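Turcotte Open Day at Skurkbridge: Gallery
Posted 6/4/21

The Turcotte workshop in Skurkbridge opened its doors again this spring, and 119 people signed in at the front desk. Most came to see the robot cell on the ground floor, where the arms are taught to work on used computers and other electronics. The rest came for the tours of the parts store, which left from the loading bay every half hour.

Photography was allowed everywhere except the offices. The captions are short. If you were there and can add something, write to the desk at Fusumside and we will put it in.

Robot cell, bench work

Visitors stood behind the yellow line and followed the arm on a screen next to the bench. The demonstration ran 7 times during the day — the last one was added because the line was still long. Questions were taken after each run. The one that came up most was how the arm knows where to stop.

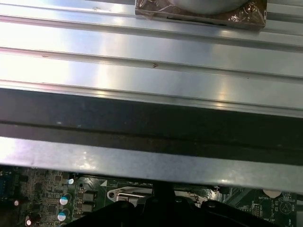
The black gripper over a green circuit board, with the ridged metal panel behind it. The small white lettering on the right of the board says BATTERY.

Teaching station

There was a second screen here for anyone who wanted to try moving an arm by hand controller. Children under ten needed an adult with them. The practice arm was a Staltora trainer, slower than the one in the cell, and it worked on foam blocks. We kept turns to a few minutes each, and some people went back to the end of the line for another go.

Parts store

The store has over 2000 bins on two levels. Each tour went up the stairs, along the top row and back down by the packing tables. Everything that comes in gets a number at the door — the last one given out before the open day was 2393, and it was still on the board when the first tour went through.

Lunch and talks

Soup and sandwiches were served in the yard from noon. Two short talks were given in the training room, one on sorting used boards and one on how the cell is wired. The slides from both can be had on paper from the front desk.

Next visit

The next open day is planned for October. Sign-up will be through the Fusumside office, and groups from schools should ask early for a morning place. Parking is behind the building, entrance on the river side.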